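We're looking for people who love talking about food to join the Rollen supper study, starting in March! It's a small project on how people share meals at home: who cooks, who lays the table, who gets the last potato (and whether there's a row over it).

So far we've heard from more than 100 households and we'd love to hear from yours. You don't have to be a good cook. Toast counts. Eating alone most nights counts too, and we're short of people who do. 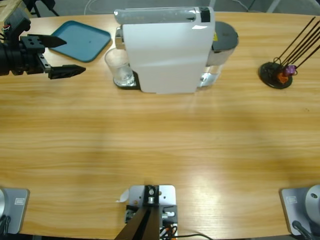 *The big wooden table at Rollen.*

## What you'd be doing

- Keeping a supper diary for three weeks, a few lines a night
- Coming to one group chat at Rollen, 6.30pm to 8pm
- Lending us a family recipe, if you have one you're happy to share

The diaries are a joy to read. Solène Moulin, who runs the study with me, has been through all of them twice and still rings me up to read bits out. Spelling doesn't matter, and you can write in any language you like (we've had Norwegian, French and Bosnian so far, the last from a family who moved here from Mostar and sent us pages on stuffed peppers).
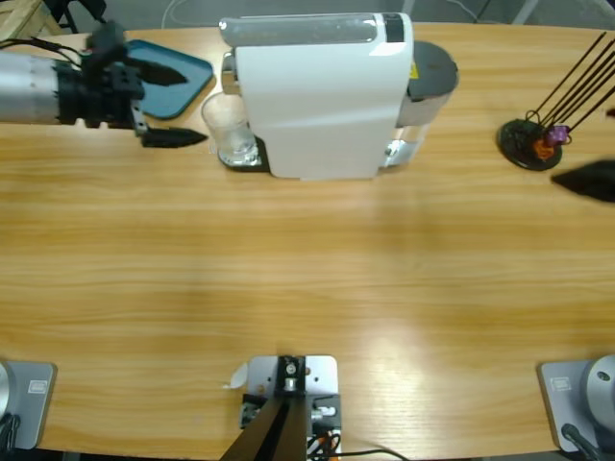 The group chats are relaxed and usually run over, so tell us if you've a bus to catch. Children are welcome if they're with you, and there's a ramp at the side door.

## Who can join

Anyone over 18 who eats supper at home at least four nights a week. Shift workers, your supper can be at 7am!

You'll get a £69 thank-you payment once your diary is in, plus your bus or train fare.

To sign up, leave your name and number at the Rollen front desk and ask for the supper study. Either of us will ring you back.

Jonatan Torvik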